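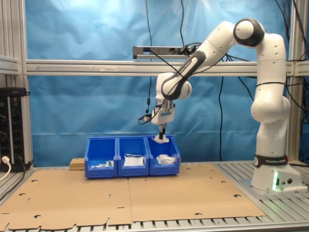
Finger pads first as that's what you asked, then the cable business, then the rest if I get to it before 4. We change the pads every 4,000 picks and look at them every 1,000. Looking means arm stopped, fingers open, thumb along each face. If it feels shiny it goes on the list. Paper is what finds them out. A crumpled bit like the one in the fingers over the right hand bin will come up even on poor pads when it's got a good fold to grab, then the next one is flatter and slides straight out, so don't judge from one good pick. Do 5 in a row from the same bin and if any drop, change both sides. Both, always, never just the bad one.

Vira Hnatiuk wrote:
> Hi all, we've taken over a cell at the Stindmont site, one arm, three bins,
> and not a scrap of paperwork came with it. I've got it moving and picking
> but I've no idea what I should be checking or how often. Finger pads
> especially, they look tired to me but I've nothing to compare with.

Compare with a new one, keep a pair in a bag taped inside the cupboard door and never use them. We did use ours once. Regretted it.

Pads we get from Verbeke, sheet not cut, and cut them ourselves with the old pad as the pattern. Tronix do ready made ones which are fine but the last lot came with the glue side already lifting at the corners. Might have been a bad batch. Clean the finger properly before sticking, old glue off completly, wipe, let it dry, press for longer than you think. Then leave it while you have a cup of tea.

After a pad change redo the closed position. People skip this. New pads are fatter than worn ones so fully closed isn't where it was, and if you're using the width to decide whether you've got something in the fingers it'll tell you wrong. For thin stuff like paper that matters a lot. Ours said "holding" on nothing for a whole morning in July before Loan twigged.

> Second thing is the cables. Someone has run them along the outside of
> the arm and there's a big loop by the gripper. Is that loop meant to be
> there or did they just run out of ties?

Meant to be there I'd say, can't see yours of course. We've one hanging just left of the gripper, black, looks untidy and I've told three different people to leave it alone. Someone tidied it once, nice and tight, and it pulled at the connector as soon as the wrist turned. How much slack – we cut ours with 300 mm over what the worst pose needs. Find the worst pose by hand, slowly, with someone watching the cable and not the arm. Two things to watch for: loop going tight, and loop going under the fingers. Second one is worse. If it can get into a bin it will.

Ties: don't pull them up hard, you want to be able to slide the cable through with a bit of a push. Velcro better if you've got it. Look for a shiny or flattened bit of jacket where the cable goes round a joint and mark it with a paint pen so you can tell next time if it's got longer.

Anything hanging down from the top rail wants a look too. We've a thin one with a small connector on the end that comes down in front of the backdrop, and more at the back on the right behind the arm. None get near the arm in normal work, but when somebody moves the home position they can do. So, rule here: home position changes, you walk the whole path at slow speed again. No exceptions, and that includes me, Loan caught me at it.

> Third, bolts. Base plate. Do you retorque and how often?

Check not retorque. Paint line across head and plate, look at the line. If the line's broken stop and find out why, don't just nip it up and carry on. Use the figure in the manual for your arm, please don't take one off a mailing list, mine included. Also check the table itself. Ours is slotted aluminium and the nuts in the slots can creep, the plate bolts were all perfect and the whole table had a wobble in it. Took me ages.

> Last one, bins. They seem to wander over the day.

Yes they do. Ours are three blue ones side by side sat on cardboard sheet, and cardboard isn't exactly grippy. Things I'd do in this order

- draw round them with a marker, so you can see it's moved at all
- check them at start of shift and after every refill (refill is when it happens, nearly always)
- change the card when the edges curl or go soft, and draw the outlines again from the taught position, not from the old card

Careful with that last bit. We traced the old sheet and copied the error over nice and neat.

Also keep the rims clear. The gripper goes down quite close and a bag standing up at the front of a bin is taller than whatever you taught it with. Set the approach height off the tallest thing you'd ever put in, then add a bit.

Power: plugs all pushed home, once a week, hand on each one, machine off. Ours are up on a strip along the back rail plus a block of sockets on the left hand post and they do work loose from the shaking. Had a camera dropping out for days, blamed the software, blamed the switch. Plug. Write on both ends of everything while you're up there.

Log: we keep ours in Bistotik but a paper sheet on the door does as well. Date, pick count, what you looked at, what you changed, initials. Put down when you looked and found nothing, that's the bit that gets left out and then you can't tell if it was fine or if it wasn't checked.

Not done: wiping down, brakes, what to do about the gripper homing noise. Loan Khương knows far more than me on the brakes, Loan if you're reading can you jump in. Vira, send the pad thickness when you've measered it and I'll look if I've any offcuts the right size.

Got to go, they want the cell back.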